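Skilten Small Clear Boxes, Latching
Storage > Bathroom > Small things that roll away
Item no. 1819

Every bathroom has a drawer of loose sticks. Toothpicks that have left their tub, cotton swabs from a bag that split in May, one floss pick of uncertain age. Skilten's answer is a see-through plastic box with a lid, and we have tried to think of something grander to say about it and failed.

Rounded corners, raised rim, a latch at the front you can work with a thumb. Sticks lie flat in it, all facing the same way if you're that sort of person. You can tell what you've got left without opening it, so you'll have only yourself to blame when you run out.

It sits happily beside floss sticks sold in clear boxes of their own, which saves you decanting those. Please don't decant those. Jacinto Salinas in our Bromalville shop did all 206 of his and still talks about it.

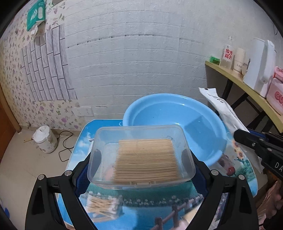
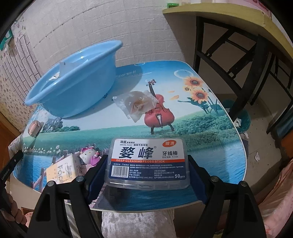
Top: thin wooden sticks in a clear box, with cotton swabs on the table. Bottom: floss sticks in their own labelled box, 50pcs.

What you get
3 boxes, empty. Sticks, swabs and floss are not included, and neither is the basin or the table with the printed top. We are asked about the table more than the boxes. We don't sell it.

Care
Warm soapy water and a soft cloth. Leave the lid open until the box is dry, or your toothpicks will taste of washing-up liquid. Not for the dishwasher. Customers who have tested this for us need not send further results.

Delivery
Sent from Ocampo within two working days. Collection from Bromalville is free, but ring first, as the boxes live on a high shelf and so does the ladder.

Goes with
Lorkomau drawer tray, item no. 644. Holds the boxes side by side with a gap left over, which will be full of hair grips by the weekend.

Customer notes
"Does what it says. My husband now thinks we are organised." Montserrat Ayala, Nov 30, 2020

"Latch is a bit stiff for the first few goes. Fine after that. Bought another set for sewing pins."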